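Jasurau Outdoor Drive Recordings: Data Card

Version 2. Maintained by Hiwot Asfaw and Hiwot Gebremichael, Usard Shared Workshop.

Summary

Jasurau is a small wheeled robot designed and assembled at the Usard Shared Workshop. This data card accompanies the outdoor recordings made with the machine during September. The collection is intended for the testing of ground segmentation and kerb detection on low-cost hardware. It is released to workshop members and to other builders of small outdoor robots.

Contents

The collection holds 141 recordings, each stored in its own folder. A folder contains the forward camera images, the wheel odometry log and a plain text note completed by the operator. Images are supplied as recorded, without colour correction. Parts of the robot's body enter the lower part of many images and have not been masked.

Recording area

All recordings were made on paved ground between residential buildings. The area includes asphalt, kerbs, low walls and both open and tree-covered stretches. Routes were driven by hand at walking pace.

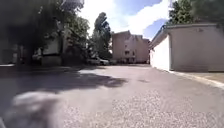

Figure 1. Asphalt lane with tree shadow to the left and a raised kerb to the right.

The lane was selected as the reference route for the kerb detector. Users comparing results with those of the workshop should report this route separately. The shadow boundary on the asphalt was labelled as ground on both sides; an earlier set of labels treated it as a change of surface and has been withdrawn.

Hardware

The chassis is the third built under the Jasurau name. The drive unit is the Deltar board, designed by Hiwot Gebremichael and soldered on the workshop premises. The camera mount, known as the Abdella bracket, is printed in two halves and held by four screws. Drawings for both items are kept in the hardware folder. The camera is fixed and has no tilt adjustment. Exposure is automatic.

Labels

A total of 650 images carry hand-drawn labels. The classes are ground, kerb, wall, vegetation, vehicle, robot body and other. Sky is included under other. Labels were drawn by one member and checked by a second. Where the two disagreed, the area was marked as unknown and should be left out of any score.

Distant objects that could not be identified with confidence were also marked as unknown. Labellers were instructed not to use neighbouring images to settle such cases.

Known limitations

1. The recordings cover daylight only. Rain, snow and artificial lighting are not represented.

2. Strong glare reduces detail in a number of recordings. Window frames, leaf edges and paving joints may be lost, and pale walls may merge with the sky. The plaza route is affected in this way.

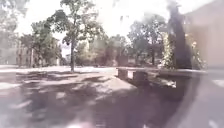

3. Odometry drifts on tight turns. The log should not be used as a position reference over distances greater than 20 metres.

4. The clock on the Deltar board is reset at each start. Times are relative to the beginning of the recording and do not give the time of day.

5. In 15 recordings the operator's note is missing. The folders concerned are listed in the file missing_notes.txt.

Suggested use

The reference split is by route and not by image, as neighbouring images are very similar. Members are asked to keep to this split when posting results on the workshop board. The collection is not suitable as the sole basis for driving the robot without an operator.

Changes since version 1

Shadow labels on the lane route redrawn. Robot body added as a separate class. Two duplicate folders removed.

Contact

Corrections to labels should be sent to Hiwot Asfaw, with the folder name and image number. Questions concerning the drive board or the bracket should be addressed to Hiwot Gebremichael.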